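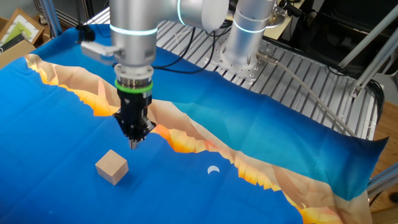
Thread. I promised in the winter to write about the Sillo gripper kit when I have used it long enough. Now I have used it long enough. I paid for it with our own money, nobody sent it to me, and Lesesex (the company that makes it) does not know I am writing. 1/

First, who I am, so you can judge my opinion. I work in a small workshop in Hendton where we set up pick-and-place stations for other small workshops. I am not a researcher. I learned robots on the job and I learned English after that, so please forgive the articles. 2/

What is in the kit: the gripper, the flange adapter, one cable, a set of spare fingertips, the software license for one arm, and a printed booklet. The booklet is good. It was written by a person who has mounted a gripper with cold hands. 3/

What is not in the kit: the screws for your own arm. I lost one full afternoon because of this. The shop page says "mounting hardware included", and this means the hardware between adapter and gripper only. Please, Lesesex, change this sentence. 4/

Price. We paid 1,662 for the kit with shipping, in euros, before tax. The older model is cheaper by 275. I will come back to the question of whether the difference is worth it, because this is what most of you asked me. 5/

My test is always the same and it is boring. One plain wooden cube on a fabric mat. The gripper comes from above, closes, lifts, moves to the side, puts down, opens. Then again from a new position. I change nothing else until I have 300 cycles. 6/

Why fabric? A hard table forgives nothing and also hides nothing. Fabric has folds, and the cube does not always sit flat on it. Our mat was folded for a long time and still shows the lines. Customers have worse surfaces than this, believe me. 7/

Somebody will ask about the mat. It has a big blue area, orange and yellow mountains and a small moon. It is a good mat. A busy print is also useful when you want to see if the vision software is confused by color. 8/

Result with the default settings: 300 cycles, the cube was dropped or missed in 111 of them. I was quite disappointed and I wrote half of an angry email. I did not send it, and this was the correct decision. 9/

The problem was the approach height. The default stops the fingertips too high and then closes. On a hard table it still catches the upper part of the cube. On fabric the cube tilts a little and slides away. I lowered the approach and reduced the closing speed. 10/

After that I ran the same 300 cycles and the misses became rare enough that I stopped being nervous at the emergency button. I will not give a number here, for the reason that I moved the mat in the middle of the run and so the count is not clean. 11/

If you buy the kit, do this before anything else: open the motion page, find "approach offset", and set it for your own surface. It is on the third tab, under a name you would not expect. The booklet mentions it on the last page, in small letters. 12/

The fingertips. They are narrow and made of metal, and I like them very much for small parts. For anything with a soft or painted surface you will want the rubber covers. Those are sold separately and they were out of stock when I looked. 13/

The software. Kushnir wrote the plugin (a separate company, only two or three people I think) and it shows, in a good way. It starts fast, the buttons are big, and when something fails the message says what failed. I have used much more expensive software which cannot do this. 14/

One thing I do not like in the plugin: if you lose the connection, it forgets the last taught position. It does not warn you. Save the position to a file each time you change it. I now do this without thinking, like closing a door. 15/

Two arms. Our rig has space for two, and many of you have the same layout. The license is for one arm. I asked for the price of the second license and received an answer the next day, polite and clear. It was more than I hoped — but it was a real answer from a person. 16/

Cable. It is long enough for a normal arm when you route it close to the joints. Leave a loose loop at the wrist. I made it too tight the first time and the arm stopped with a torque warning in each wide turn. I blamed the gripper for two days. 17/

So, the new model or the old one? If you only pick boxes and blocks from a hard table, take the old one and keep the 275. The new one closes more softly and can report the width between the fingers, and for mixed small parts this is worth the money. 18/

Support: I wrote three times. Two answers were good. One was a link to the page I had already read. I would call this normal. 19/

Would I buy it again? Yes, for our work. I would not recommend it as the first gripper for a school, for the price and for the missing screws. For a workshop which already has an arm and some patience — yes, without big doubts. 20/

Next I will test it with cylinders, and after this with thin plastic parts, which everybody hates. If you have a part that makes your gripper suffer, tell me the size and the weight and I will try to find a similar one. End of thread. 20/20, I planned only ten. 21/

March 2021

Filed under: Robots & Automation, Hands-on

48 shares · 5 comments

Comments

The screws! We had the same thing. I wrote to them in August and they said the page would be updated. Still waiting.

Did you try the approach offset with a negative value? On foam it was the only way for us.
 ↳ (author) Not yet. I was afraid for the fingertips. How negative did you go?
 ↳ Only a little, two millimeters. Go slowly and keep your hand on the stop.

Useful thread, thank you. We have the old model and I was ready to upgrade. I think I will keep it one more year.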